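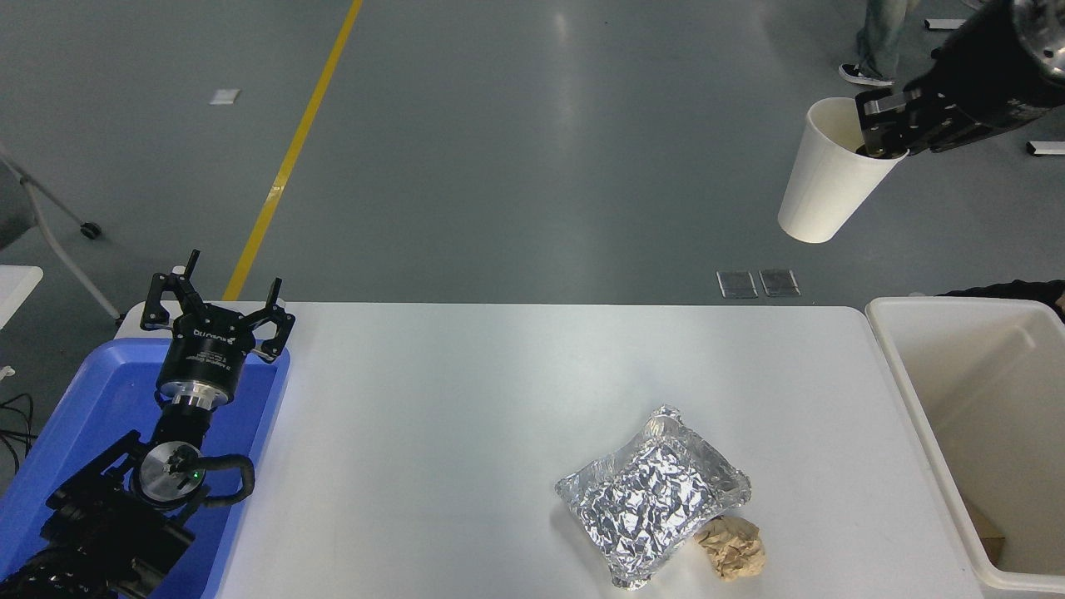
What is the best order for clearing a table after a takeout lunch?

Liquids first, then food waste, then clean paper, then foil, and the wipe-down last. Anything that can spill leaves the table before anything that can't, and the cloth comes out only when the surface is bare.

I have been using that order since May, and I wrote it down after Jaqueline Villalobos asked me for a version she could tape up next to the sink at Zirkbridge. Her copy fits on an index card. The notes below are the long version, with the parts that did not fit.

The setup

Lunch for our group comes in three kinds of material nearly every time: paper cups, foil wrap and brown paper. The paper is either a bag or the sheet that goes around a sandwich. Plastic lids show up when somebody orders soup. I am leaving out pizza boxes, which have their own problem (they don't fit in anything).

We have one bin at the table and two containers down the hall, one for paper and one for metal. The hall containers are emptied by the building. The table bin is emptied by us, and most of the trouble starts there.

Cups

A used paper cup should be treated as full until it has been checked. Pick it up by the wall near the rim, keep it upright and carry it to the sink. Drain it there. Do not drain it into the bin. I put 3 ounces of cold coffee into a lined bin in the spring and it found the one hole in the liner.

Most paper drinking cups have a thin coating on the inside, so they do not go in with ordinary paper unless your local hauler says so. Ours does not take them. Drained cups go in the table bin, nested if there are several. Nesting matters more than crushing. A crushed cup takes up nearly as much room as a whole one and will not stack with anything.

Foil

The foil question is whether there is still food in it. A closed foil package looks the same with half a sandwich inside as it does empty, and the weight is the only quick test. If it has any weight, open it. Scrape the food out, fold the clean side over the greasy side and press flat.

The metal container takes foil if it is mostly clean. Small flat pieces tend to get lost in sorting, so I save them up and ball them together. The usual advice is a ball the size of a fist. It takes our table a little over a week to make one. I keep the current one on the shelf above the sink, and it has been thrown out by mistake twice.

Do not put flat foil and paper into the bin together. They fold into each other and then you have to pick the pile apart by hand.

Brown paper

Crumpled paper is the item I have changed my mind on. I used to flatten every sheet. Flattening takes time, and the hall container is large enough that volume is not a constraint. Now I check for grease and leave the shape alone. Dry paper goes in the paper container as it is. Paper with a grease patch gets torn along the edge of the patch, and the greasy part goes in the bin. If the patch is larger than my palm I don't bother tearing.

One exception: if the paper has been balled up around something, open it. I have found forks, a set of keys and a full packet of mustard.

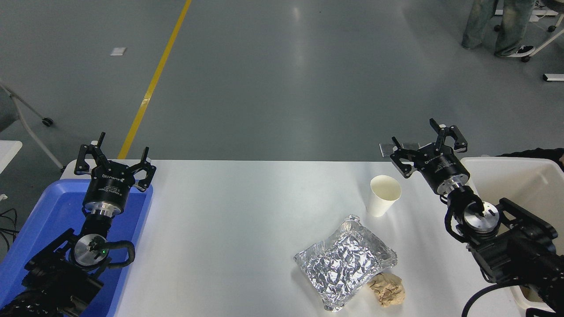 The bin at the table should stand on the same side as the person doing the clearing, within one step. Ours used to be by the door, and every lunch ended with a small heap of wrappers at the table corner waiting for someone who was leaving anyway. Moving it closer fixed most of that. A bin with a wide, open top works better than one with a swing lid, and a height just under the tabletop lets you slide things off the edge.

I line it with 7-gallon bags. The Prodon ones are adequate. The Flivgate ones are thicker, but the drawstring pulls out on one side if the bag is more than two thirds full. I bought a carton of them before I knew this and am still working through it.

The wipe-down

A white tabletop shows coffee rings right away and hides salt completely. Run a dry hand over the surface before wiping. If it feels gritty, use a dry cloth first and push the crumbs into the bin, then use the damp one. Wiping grit with a damp cloth just moves it to the far edge, where it dries and stays.

Damp cloth, one drop of dish soap, long strokes in one direction. Turn the cloth over at the halfway point. Then plain water, then leave it alone to dry. I stopped using spray cleaner because it leaves streaks on our table and the smell stays in the room through the afternoon.

Time

Owen timed me on a lunch for four people: 62 seconds up to the wipe, not counting the walk down the hall. That was a good day with no soup. The hall trip can wait until the end of the afternoon if everything in the paper pile is dry.

Jaqueline's card now has a fifth line in pencil that says to check under the napkins. I'll add lids when I have worked out what our hauler does with the black ones.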